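My year of drying flower petals

I started to dry flowers in May of last year, after my aunt Piroska Bakos gave me a wooden press which she did not use anymore. It is a simple thing, two boards with four screws, and between them you put cardboard and paper. She told me only one rule, that I should not open it too early. Of course I opened it on the second day, and half of the petals stayed on the paper and the other half in my fingers.

I want to write down what I learned since then, mostly for myself, but a few readers have asked me about it under the post on the Sikholm market, and I promised to answer.

The first thing is the time of picking. My aunt picks at the end of the morning, when there is no more dew on the leaves. I work until the afternoon, so I pick when I come home, and I cannot say my flowers are worse than hers. After rain I leave them outside for one more day. Once I was impatient and picked poppies after a storm, and they became brown like tea.

The second thing is paper. I tried kitchen paper, which has a pattern, and the pattern goes into the petal and stays there forever. I tried newspaper, and I could read a piece of the weather report on a white pansy. Now I use plain blotting paper from Rondden, the small stationery shop next to the bus station. One pack has 60 sheets, and I dry them on the radiator and use them again until they start to curl.

I change the paper on the second day and on the fifth day. Then I leave the press closed for two weeks. Thin petals are ready earlier, but I do not open it for them, I have learned my lesson. 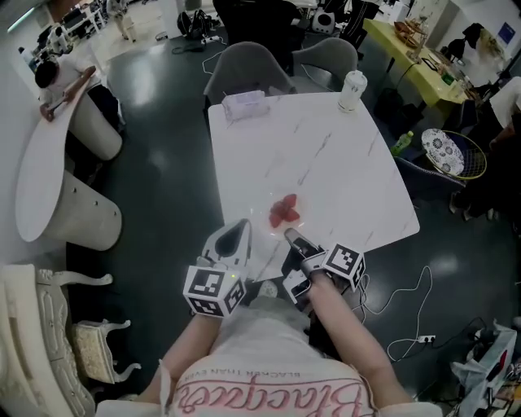 Do red petals keep their color when they are dried?

Most of them become darker, and some go almost to purple. Roses changed the most for me, and geraniums the least. If you want a bright red on a card, choose a flower which is a little lighter than the red you would like to have, and keep the finished card away from the window.

Now about glue, because here I made the most mistakes. School glue has too much water and the petal becomes wavy again. I put a very small amount of white craft glue on a plate and I touch it with a toothpick, only in the middle of the petal. The edges stay free. My neighbor Szabolcs Kocsis makes frames, and he puts no glue at all, he lets the glass hold everything. It looks very clean, but you cannot send it by mail.

For cards I buy a thick cream paper called Jakab. The box of 75 cards was not cheap, and I have still more than half of it, so you can be sure that every birthday in my family will be with flowers for a long time. My brother already asked if he can get a normal card next year.

I keep the dry petals in flat envelopes, with the name of the flower and the month on the outside. In the beginning I wrote nothing, and in winter I had an envelope with something yellow in it, and I still do not know if it was buttercup or cinquefoil. It went on a card for a colleague and she liked it, so maybe it is not so important.

This week I want to try ferns, which my aunt says are the easiest of all, and also a few leaves from the cherry tree while they are orange. The press is full with the last cosmos from the garden until then, and I am not opening it.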